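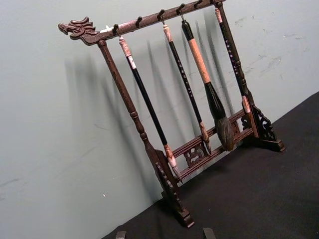 Špela Angelovski and the Long Way Around a Letter

When I phoned Špela Angelovski to ask for an hour of her time, she told me an hour wouldn't do, that I should come for lunch, and that I should bring something I had written by hand. I went through my whole apartment looking for such a thing and came up with a grocery list and a birthday card I'd never mailed. I brought both. She read the grocery list first, all the way down, and asked whether the celery had been any good.

Špela has taught handwriting in Flamholm for 25 years, first to schoolchildren and now mostly to grown-ups, who come up her stairs on weekday evenings straight from work and still have their lunch containers in their bags. She teaches plain everyday script, the kind you'd use for a letter, and in the winter she adds a brush class for anyone who wants to loosen up. We had bean soup and a very good loaf of bread from Mladenović, the bakery downstairs, and we talked until it was too dark to see the soup bowls.

"My mother wrote to her sister every week," she said, when I asked how it all began. "It was never news. It was the weather, and who had a cough, and what she had planted. I used to lie on the rug under the table and listen to the pen. If she was cross, you could hear it! She pressed so hard the table creaked."

She still has those letters, 400 of them, sent back to her by a cousin after her aunt died. They live in a dresser drawer that no longer shuts. She has read them all twice, and she says you can follow the whole of her mother's life in the capital letters alone, which start out grand and looping, shrink down to almost nothing during the years with small children, and then open up again toward the end.

"She had time again, you see. She had time for a big M."

I asked what people are usually after when they sign up, and she laughed and passed me more bread. Some want to be able to read their own notes. Quite a few have a wedding coming. One of her longest-standing students, Traian Căpraru, drives a delivery van for Selex and came in the first time wanting to fix his signature, and he has stayed for six years.

"Traian writes the most beautiful lowercase g I have ever seen," she said. "I've told him so, and now he finds reasons to use it. His letters are full of geese."

The brush class is a looser affair. Špela is careful to say that she's no master of it, that she took a few courses when she was younger and has kept practicing, and that anybody serious should go and study with someone who grew up with it. What she wants from it for her own students is the arm. People who have typed all their lives write with their fingertips, she says, and a brush won't let them.
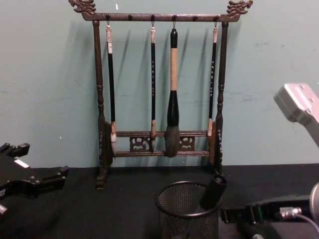 A brush rack with a dragon's head at each end of the top bar and four brushes hanging from it.

"You can't grip it like a ballpoint, or you can, but it comes out looking like a potato," she said. "So the hand has to calm down, and then the elbow joins in, and then the shoulder. And then we go back to the pen the week after, and everybody's writing is bigger. Every single winter, it's bigger."

She's particular about cleaning up, and I got the full lecture on it even though I hadn't touched a thing. Rinse in cool water until it runs clear. Squeeze the hair gently between two fingers, going down, never up. Shape the point and hang the brush with the tip toward the floor so the water doesn't settle into the handle. 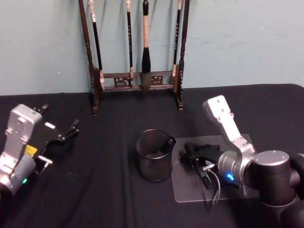 She had plenty to say about paper, too, and here I'll admit I had trouble keeping up with my notes. She's against expensive paper for beginners. It frightens them, she says, and they sit there with the pen in the air. She buys cheap pads, Jorix brand, and hands them out by the armful, and she asks everyone to fill a page a day without looking back at the one before. At the end of the course they lay all the pages out along the hallway floor and walk past them in their socks.

"Azra Grgić cried at hers," she told me. "She'd been sure she wasn't getting anywhere. And then there it was, the whole length of the hall — she had to go around the corner into the kitchen."

Later, over coffee, she brought out a photocopy she was given years ago, a page from a household account book dated 1623. Somebody had bought candles, salt and a goose. The hand is quick and slanted and a little impatient, and halfway down there's a blot where the writer had clearly stopped to think. Špela has shown it to every class she's ever taught. She likes that it's a shopping list, and I felt somewhat better about my celery.

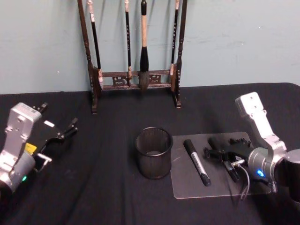

On bad handwriting

I wanted to know if she thinks there is such a thing, and she took so long to answer that I thought she'd forgotten the question.

"There's handwriting that hurts," she said at last. "People who come in with a sore thumb, or a shoulder up by the ear. That I want to fix. But ugly? My old neighbor Spyros Golob had a hand like a hedge in a storm. He left me a note whenever he picked up my mail, and I kept those too. I could pick his writing out of a thousand."

She doesn't correct children's left-handedness, of course, and she gets quite heated about teachers who once did. She doesn't mind printing, or mixing printing with joined letters, or people who put a line through their sevens. She does mind green ink, but she wouldn't tell me the reason.

On what comes next

Her summer course starts in July, with some 60 people on the list already, and she's had to ask a former student, Wojciech Sowa, to take the second group. He's nervous. She has told him to bring cookies and to let people talk while they write, even if it makes a mess of their spacing.

Before I left she handed me back my birthday card, the unmailed one. She had put a stamp on it. "It's only two months late," she said, "and your R's are lovely." I dropped it in the box at the end of her street, and my sister called about it on Thursday.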